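Droncombe open day, 17/06/2018

I had been meaning to get to the Droncombe open day for years and something always got in the way, usually rain or a wedding. This time I set two alarms, packed a cheese sandwich and was at the gate before they had the sign up. It was so worth it!

If you don't know Droncombe, it's the old dairy on the hill road that was split up into workshops and small studios. Most of the year you can walk past and see nothing but closed blue doors. On the open day the doors are propped open and you wander in and out as you like, and people who normally work alone all week suddenly have a crowd to talk to. There were 18 workshops on the map this year. I got to most of them, some of them twice.

I started at Manninen, who make tables, because I'm in the market for one and because their door was closest to the coffee. They do desks, kitchen tables and workbenches, all built to order, and the part I liked best was being allowed to go right through to the back where the tops are finished. Somebody had laid out sample corners on a shelf, and you could run your thumb along each one and say which you preferred. I went for the soft rounded one. The woman next to me went for the square one and we had a very friendly argument about bruised hips.

What I hadn't understood before is how much fuss goes into a plain white tabletop. A patterned one forgives you. A white one shows every scratch, every bit of grit that got under a cloth, every coffee ring, and they test for all of that by being as mean to it as a family with small kids would be. There was a bowl of beet juice set out for visitors to drip on a test piece, with a rag next to it. I dripped, I waited, I wiped. Gone! I did it again with mustard (they had mustard too, these are thorough people).
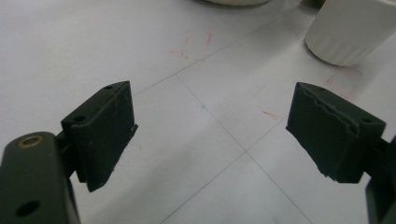
I asked about prices, expecting to have to sit down afterward. The small desk was more than I'd pay in a big store but less than I had feared, and they'll cut a top to fit an awkward corner for an extra 50 dollars. My corner is very awkward. I came away with a card and a page of measurements to take at home, and I've already done half of them.

Next door was Wundex, which is clips, hinges and drawer runners. I know how that sounds. I was in there for most of an hour. They have a wall of little wooden drawers, 233 of them according to the card pinned at the side, and every one has a different fitting in it. You're allowed to open them all. There was a boy of maybe seven working his way along the bottom row with total concentration while his dad stood by holding two jackets and an ice cream. I bought a pair of brass hinges I have no use for yet - they were just so nice to open and close.

Lunch was in the yard. The soup ran out early, so get there before noon if you go next year. The flatbreads lasted longer and were better anyway, with plenty of onion and some kind of green sauce that I would happily have taken home in a jar. Seats were tight, and I ended up on an upturned crate by the bike racks with a couple who had come by train and walked up from the station. They said the hill is steeper than it looks on the map. I believe them.

After that I went to Drudari, up the outside stairs, where they weave seat covers and rugs. It was hot up there and the looms are loud, much louder than I expected, a kind of steady clatter that you feel through the floor. They had 2 looms going and were letting people throw a few rows on the smaller one. My rows were terrible, wobbly and far too tight on the left, and I was ridiculously proud of them. They stay in the piece, too, which means that somewhere in a long striped rug there is an inch that's mine.

A few practical things. The parking field fills up by eleven. Bring cash for the food, the card reader was having a bad day. Strollers are fine on the ground floor, but there's no elevator to the upstairs studios. Dogs were welcome in the yard and there were water bowls out for them.

There's a smaller open weekend in April with only the ground floor units, and I've put it on the calendar already. By then I should have my measurements done.

12 comments
37 shares

Recent posts
The button fair, and what I spent there
Three bakeries and a very long walk
A morning at the paper mill
Open gardens in the rain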